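Can a robot fold my laundry yet, or should I keep having children

Started by damemwood_dad, October 13, 2024
1,904 views, 10 replies (showing 5)

damemwood_dad
Serious question under the silly title. My brother-in-law Cletus swears household robots are "basically done" and I'm a fool for buying a new dryer with a regular old human in front of it. I do five loads a week. Every one of them ends up as a pile on the guest bed that we have all agreed to call folded. Is he right?

gurdale_press
I run the finishing side of a commercial laundry in Gurdale. We have machines that fold flat sheets faster than you can say fitted sheet. Then you say fitted sheet and a lady named Esperanza has to come over. Flat rectangles, yes. Clothing, people still feed it in by hand, every piece.

tavion_v
That's a commercial laundry with old equipment, no offense. The arms coming out of labs now are learning from people doing the chore over and over. Shirts are the first thing everybody tries. Towels are solved, pants are close, and anything with armholes is an argument. 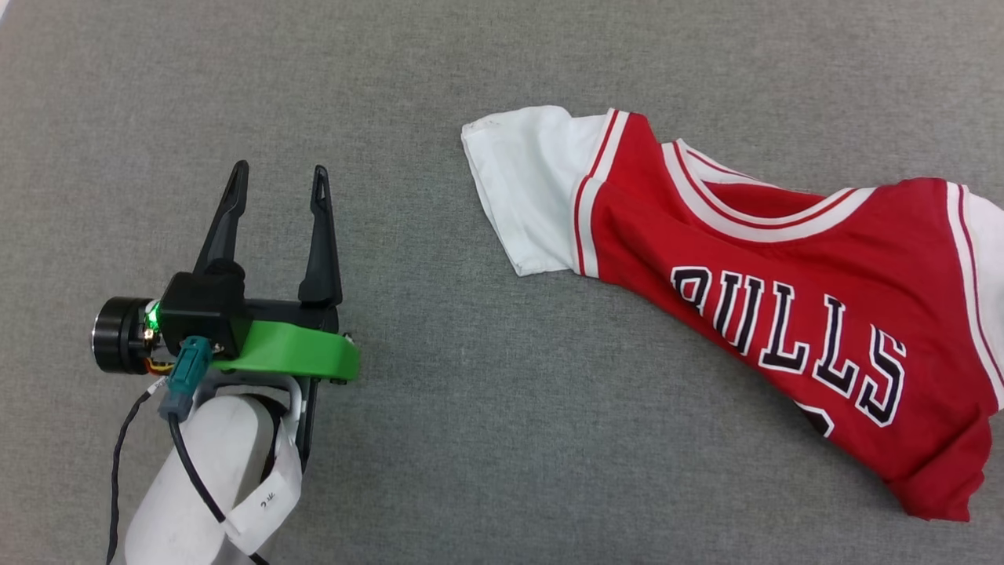
damemwood_dad
So how does a robot know which end of a wadded-up shirt is the top?

tavion_v
Mostly by looking for landmarks such as the collar, the sleeves and the hem, and if it can't find enough of them it picks the thing up, drops it and looks again.

gurdale_press
Which is my husband's method too, and he has been at it since we got married.

mrivadeneyra
I'll disagree with Tavion on towels being solved. Solved on a table, under nice lights, one towel at a time. My towels come out of the dryer in a knot with a sock in the middle. Show me the robot that finds the sock.

tavion_v
Fair on the sock. Still think you're grading it on the worst day. Nobody asks the dishwasher to clear the table first.

mrivadeneyra
I do ask, it just ignores me like everyone else in the house. Look, if it costs more than the washer and dryer put together and I have to lay each shirt out for it – I have then folded the shirt.

nallow_shopguy
Shop floor view, for what it's worth. We have an arm that loads the same bracket all shift and it's wonderful, never late. We tried it on rags. Bagging clean shop rags, 563 to an order, lowest bar in the building. It's back on brackets. Soft stuff is a different planet, the part changes shape when you touch it.

damemwood_dad
Read this whole thread out loud to Cletus. He says give it 10 years. He also said that about his boat. Keeping the dryer, and the kids are getting a lesson on sleeves tonight.

gurdale_press
Start them on pillowcases.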